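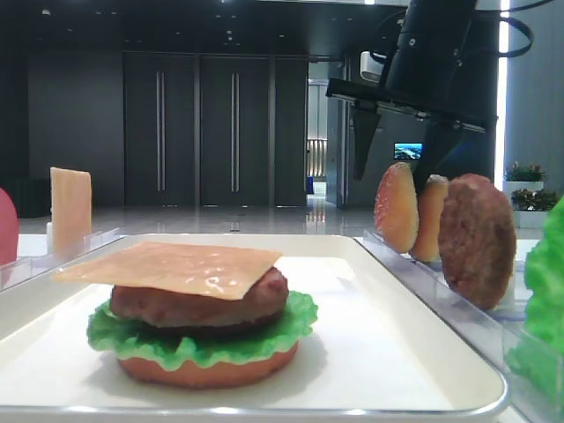 The toy burger task at Trarkcombe, with the top bun still to be placed.

Colance, the planning software developed at Flomalia, decides the order in which an arm stacks its parts. Its lead developer told us that the burger was chosen for its awkward shapes. "The lettuce spreads well past the bun, so the planner cannot trust a simple outline," she said.

Version 5, released in May, checks the state of the stack before each grasp – a step earlier versions left out. "We replayed 1353 logged runs before changing anything," she said. The team is now rewriting the grasp checker for parts stored on edge.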